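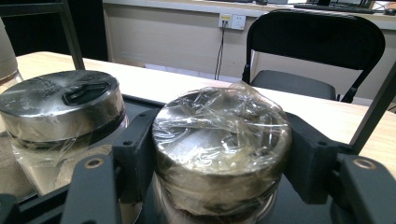
Cellholm warehouse changes how steel canisters are wrapped

Cellholm has revised the packing procedure for its stainless-steel storage canisters after a review of goods returned with surface scratches. The new procedure took effect in March at the Abu Hammour warehouse and applies to all cylindrical containers with polished bodies and separate lids.

Each canister is now wrapped on its own in clear plastic film before it goes into a carton. The film is drawn over the lid first and then down the sides, so that it covers the joint between lid and body. Under the old method, canisters were packed bare with a sheet of paper between neighbors. The paper tended to slide down during transport and left the upper rims in contact.

Waraporn Thammasiri, who runs the packing line, said most of the reported marks were on the lid edge or just below it. "The body hardly ever gets touched. It is the rim that hits the next rim," she said. "Once the film goes across the top and is pressed down past the seam, the lid also stops turning, and that was the second complaint."

The warehouse handles 2,000 canisters in a normal month. Cartons hold six, in two rows, with a cardboard divider. The divider is unchanged. Cellholm tested a thicker version last year and dropped it when the cartons would no longer close flat.

Film is cut from the roll by hand. The instruction sheet calls for enough material to cover the full top and reach well down the side, with the surplus gathered near the rim. Wrinkles and folds are accepted. A loose peak of film at the edge is also accepted if it does not prevent the carton from closing. Tears over the lid are not accepted, and the canister must be wrapped again.

Polished surfaces have to be wiped before wrapping. Fingerprints under film are hard to tell apart from scratches at inspection, and several canisters were pulled from the line during the trial for smudges alone. Packers now wipe the lid last, holding the body through a cloth.

The trial covered 100 canisters sent by road to the Serkness depot and back again. Seven came back with visible marks, all of them on the lower body near the base, where the film does not always reach. Anas Nasrallah, who inspected the returned cartons, has asked for a second pass of film around the bottom on larger sizes. That request is still open.

Lids with a recessed handle are wrapped in the same way as plain flat lids. An early draft of the procedure asked packers to push the film down into the recess. This was removed when it was found to stretch the film thin at the corners of the slot. The film is now left to span the opening.

Wrapping adds time at the bench. Thammasiri said the line has moved one packer from carton assembly to wrapping and that daily output is back to its earlier level. Film use is being logged by shift - the first figures will be reviewed when the current supply of rolls runs out.

Rekus, which buys the canisters for commercial kitchens, has asked for a film that can be taken off without a blade. Its purchasing manager, Tudor Costache, said kitchen staff had been cutting along the seam with a knife and marking the steel themselves. Cellholm will print a short notice on the inside flap of each carton telling customers to lift the film from the gathered edge at the rim.

Glass jars and painted tins are not affected and will continue to be packed in paper sleeves.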